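Beschaffungsplanung für einen handgeführten Greifer mit Kamera
Projektbericht, Arbeitsgruppe Kusside – Surachet Thaweesak, Pichit Chantharasri
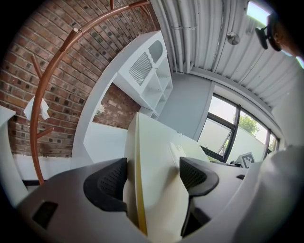
1 Ausgangslage
Die Aufnahmen entstehen bisher mit einem einzelnen Handgreifer im Büroraum. Für das Teilprojekt Fistetti sollen im kommenden Semester 2 Geräte parallel laufen. Der Kostenrahmen beträgt 2.276 Euro einschließlich Versand. Personalkosten sind nicht enthalten.

2 Anforderungen
Weitwinkelkamera am Greifer, fest verschraubt. Quadratische Schwarz-Weiß-Marker auf den Tischflächen als Bezugspunkte, matt gedruckt. Fenster und Deckenleuchten liegen im Bildfeld – die Belichtung muss daher manuell fixierbar sein.

3 Angebote
Omoregie liefert den Greifer als Bausatz, die Lieferzeit beträgt roughly 11 Wochen. Clikance bietet ein montiertes Gerät ab Lager an, allerdings ohne Kamera und Halterung. Beim Bausatz kommen Druckteile und Montagezeit hinzu.

4 Entscheidung
Beschafft werden zwei Bausätze. Kameras und Speicherkarten werden getrennt bestellt, die Marker drucken wir selbst. Die Bestellung muss im Januar ausgelöst werden. Offen ist noch die Ersatzteilhaltung für die Greiferfinger.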